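Drying garden herbs in the microwave
Reginald Abernathy, Jun 25, 2023

The parsley has gone mad this year and I love it! If yours has too, get some of it dried while the leaves are young and full of flavour. Hanging bunches takes weeks – the microwave takes minutes, and the green stays wonderfully bright.

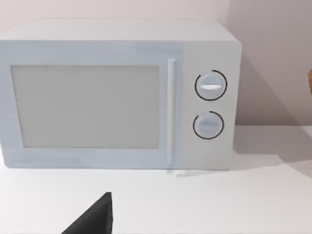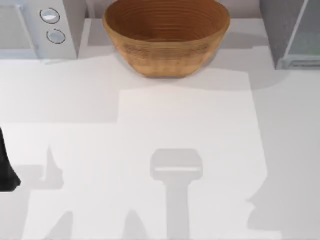 Pick in the morning, rinse well and pat the leaves dry with a clean tea towel. Any water left on them will steam the herbs, and steamed parsley is a sad thing. Strip off the thick stalks (they go in my stock pot).

Lay two sheets of kitchen paper on a plate, spread the leaves in a single layer and put another sheet on top. Give them one minute on full power, then carry on in bursts of 20 seconds, turning the leaves each time. Stay close by, and stop at once if you smell scorching.

They're ready when they crumble between your fingers. Mint and sage usually need a burst or two more, and basil can go dark, so I freeze mine in oil instead.

Let everything cool fully before it goes into jars. Keep the leaves whole and crush them as you cook – the smell is fantastic! My last jar from October went into a potato soup only last week.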